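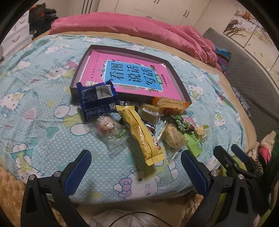
Figura 3. Lanches embalados junto à borda da caixa rasa, com o caderno rosa dentro dela.

3.2 Arrumação sobre a cama

A caixa rasa foi a nossa favorita entre as 37 arrumações do estudo Dravora! Embalagens moles escorregam umas sobre as outras, e Ortner e Kaufmann notaram com gosto como um lençol estampado complica a leitura dos contornos.

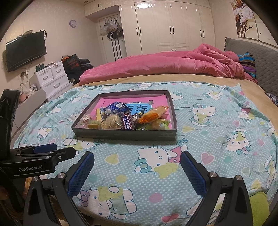 Figura 4. Lanches na parte da frente da caixa; a barra 士力架 está quase em pé contra a parede frontal.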